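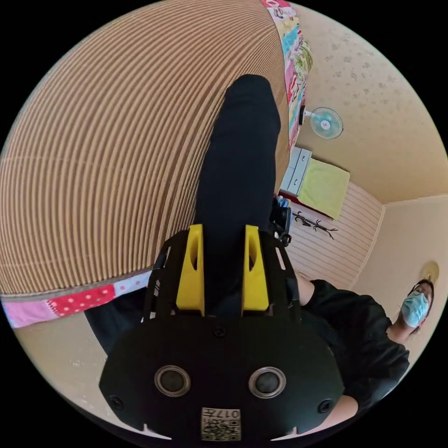
Feine Streifen in Beige und Braun, am Rand der bunte Patchworkstoff mit den weißen Punkten auf Rot.

Sommerbett: Matte, Quilt und der ewige Wäscheplatz
von Keyvan Parsa, 5. Juli 2026

So, endlich wieder Mattenzeit! Ich habe letztes Jahr schon versprochen, dass ich mal was zu unserem Sommerbett zeige, und dann war plötzlich Herbst und die dicke Decke lag wieder drauf. Diesmal bin ich früher dran. Wir wohnen direkt unterm Dach, und wer das kennt, weiß, wie sich ein normales Spannbettlaken im August anfühlt (wie ein warmer Waschlappen). Meine Eltern hatten im Sommer immer Matten auf den Betten, als Kind fand ich das schrecklich, weil ich morgens die Streifen auf der Backe hatte. Heute bin ich der, der schon im Juni fragt, ob wir sie nicht langsam rausholen wollen.

Die Matte ist von Oberholzer, dem Haushaltswarenladen, in dem es auch Schrauben einzeln gibt. Ob sie aus Bambus oder aus Rattan ist, darüber streiten wir seit dem Kauf, das Schild war weg und der Verkäufer wusste es auch nicht. Ich sage Bambus. Gekostet hat sie 30 Euro, und sie ist jetzt den dritten Sommer im Einsatz. Was ich an ihr so mag, sind die Streifen: Hellbraun, Sandfarben und dazwischen ein dunkleres Braun, ganz schmal nebeneinander, sodass es von Weitem fast wie eine einzige Farbe wirkt. Und dann direkt daneben dieser Quilt, der überhaupt nicht leise ist!

Zum Quilt werde ich am meisten gefragt. Den habe ich auf dem Hofflohmarkt bei Eder gefunden, ganz unten in einer Kiste mit Vorhängen, für 19 Euro. Rosa, Rot, Türkis, Gelb, Grün, Weiß, alles durcheinander und trotzdem schön in Streifen sortiert. Manche Stoffe haben Punkte, andere Blätter, und auf einigen sind kleine Comicgesichter, die mir erst zu Hause aufgefallen sind. Im Sommer ist er mir zum Zudecken zu warm, deshalb liegt er tagsüber nur quer überm Bett und abends kommt er auf den Stuhl.

Und weil das Bett die größte glatte Fläche in der ganzen Wohnung ist, wird hier natürlich auch die Wäsche gemacht. Auf der Matte legt es sich viel besser zusammen als auf dem weichen Bettzeug, finde ich, man kann den Stoff richtig mit der Hand ausstreichen. Bei schwarzen Sachen sieht man außerdem sofort jeden Fussel, ob man will oder nicht.

Wäsche auf der Matte: weicher schwarzer Stoff mit ein paar Falten, wohl ein T-Shirt, und dahinter der Quilt in seiner ganzen Pracht.
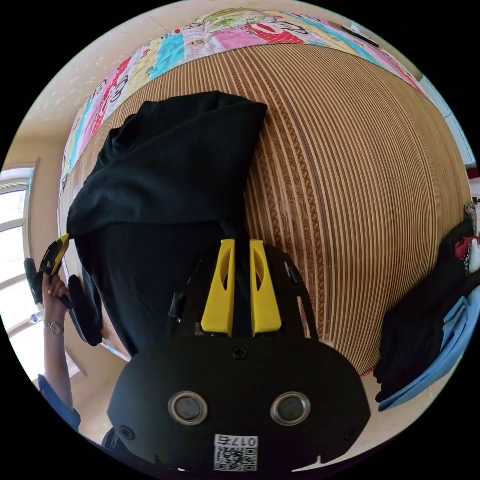
Was ihr mich zur Pflege gefragt habt

Die Matte wische ich alle zwei Wochen mit einem gut ausgewrungenen Tuch ab, immer in Richtung der Streifen. Danach lasse ich sie offen liegen, Fenster auf, und das Bett bleibt so lange frei. Einmal habe ich sie zu früh zugedeckt, das hat dann tagelang muffig gerochen, also bitte nicht nachmachen.

Der Quilt kommt bei 30 Grad in die Maschine, Schonwaschgang, wenig schleudern. Beim ersten Mal hatte ich richtig Angst um das Rot und habe ein Farbfangtuch mit reingelegt. Es kam leicht rosa wieder raus, den hellen Stücken ist zum Glück nichts passiert. Getrocknet wird er über zwei Wäscheständern, einer allein kippt unter dem Gewicht um.

An einer Ecke ging letzten Winter eine Naht auf. Ich habe sie mit dem Garn Naris nachgenäht, Farbe 121, so ein Türkis, das ziemlich genau zum Stoff daneben passt. Meine Stiche sind krumm und schief, aber sie halten!

Zum Einlagern rolle ich die Matte locker um ein altes Papprohr vom Teppichhändler und stecke sie in einen Bettbezug. Geknickt habe ich sie noch nie und würde es auch nicht probieren.

Wie geht's weiter?

Im August kommt das Gästezimmer dran, da liegt im Moment noch eine Tagesdecke, die ich aus dem Urlaub in Ulbridge mitgeschleppt habe und die farblich zu gar nichts passt. Vielleicht nähe ich Kissen draus, vielleicht bleibt sie einfach liegen. Wenn jemand von euch weiß, wo man schmale gestreifte Matten für ein Kinderbett bekommt, schreibt mir das bitte in die Kommentare, bei Oberholzer gab es nur noch die breiten.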